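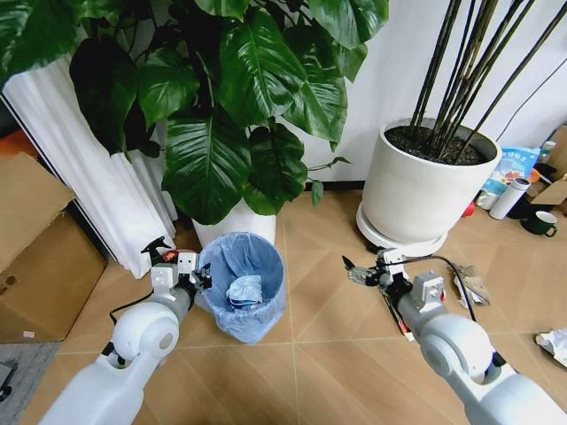

Bin next to the plant pot, with the bag folded over the rim.

Bin liner keeps sliding in when the bin is next to a large potted plant

Asked 04/01/2009 in Household > Floors and Waste
Viewed 503 times

I keep a small round open-topped bin on the tile floor in front of a plant with large heart-shaped leaves. The liner is a thin light-blue bag with the rim folded over the edge. Two problems.

1. When I drop packaging in, the fold lets go on one side and the bag slides down.
2. Some of the leaves hang to the rim of the pot, right behind the bin. When I mist the plant, water runs down between the pot and the bin and leaves a ring on the tile.

The bags are 30 liter, from Trista. I would like to keep the bin where it is. Moving the plant is difficult due to weight.

flulside68

3 answers

Answer 1 (accepted)
Measure the outside circumference of the bin at the rim. Lay the bag flat, measure the width and double it. If the bag figure is much larger than the bin figure, the fold has no tension and will slip. Either buy a smaller bag or gather the slack at one point, twist it and tie a knot on the outside below the rim. Press the bag against the bottom before folding so there is no trapped air.

For the ring: move the bin forward a hand's width before misting and wipe the tile before it goes back. Existing rings are usually lime. Diluted vinegar works on glazed ceramic. Do not use it on marble or limestone.
Zakhar Derkach

Answer 2
Elastic band over the fold. Same bags here since December, no slipping.
pletville294

Answer 3
Get a bin with a lid.

Comment from flulside68: The knot holds. Have not tried vinegar yet, need to check what the tile is.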